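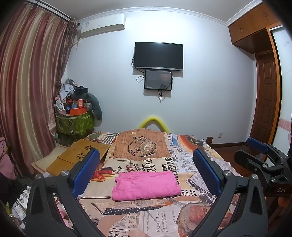
How often should a duvet be washed if it always has a cover on it?
Twice a year is enough for most beds. The cover takes the sweat and skin oil and should be washed every week or two; the duvet inside needs washing only when it smells stale, shows a stain, or has gone flat in patches.

Tips > Laundry > Bedding > Duvets and Printed Covers

Check the label first. Most polyester fills can go in a home machine. Down and feather can too, if the drum is large enough. Wool and silk fills usually cannot, and the label should be followed even when the shell looks sturdy.

Drum size
A dry duvet should fill no more than two thirds of the drum. If it has to be forced in, water will not reach the middle and the detergent will not rinse out. Use a large front loader at a laundromat. Top loaders with a center post twist the fill toward one end and can tear the stitching.

Washing the duvet
Look over the seams and close any gap with small, tight stitches before washing. Use half the normal amount of liquid detergent. Powder leaves grains in the baffles. Skip fabric softener, which coats down and reduces loft. Run a warm cycle with low spin, then a second rinse. If suds are still visible on the door glass at the end, rinse again.

Drying
Drying takes longer than washing, and this is where most duvets are ruined. Set the dryer on low. Stop it every 20 minutes, take the duvet out, shake it from each corner in turn, and break up clumps by hand. A queen-size down duvet can need over 4 hours. Polyester dries faster but will melt together on high heat.

To test for dryness, press a section flat between both palms and hold it for a few seconds. Damp fill feels cool and stays in a lump. Dry fill springs apart. Leave the duvet over a rack overnight before putting the cover back on.

Printed covers
Dark inks fade mainly from abrasion. Turn the cover inside out, close the buttons or zipper, and wash it in cool water without towels or jeans. Closing the opening also keeps socks and pillowcases from collecting in the corners. Do not use chlorine bleach on a print, including on the pale areas. Iron on the reverse side while slightly damp.

New covers in black, red, or navy should be washed alone the first time. Rub a damp white cloth on an inside seam; if color comes off, wash it alone again.

Keeping the duvet in place
Sew a loop of cotton tape, 80 mm long, to each inside corner of the cover. Fix a matching tie to each corner of the duvet through the edge binding only. Do not stitch through the filled area, as needle holes let feathers out. Safety pins rust and should not be left in.

Storage
Store the duvet fully dry in a cotton bag. Vacuum bags are acceptable for polyester for a season but crush down. If it was packed away in spring, air it for a day before use. A duvet taken out in December with a musty smell can often be fixed with a half hour in the dryer on low, without washing.

Page by Reginald Doucet. Last checked February 24, 2025.

Contact | Copyright Irnimside Household Notes | Back to top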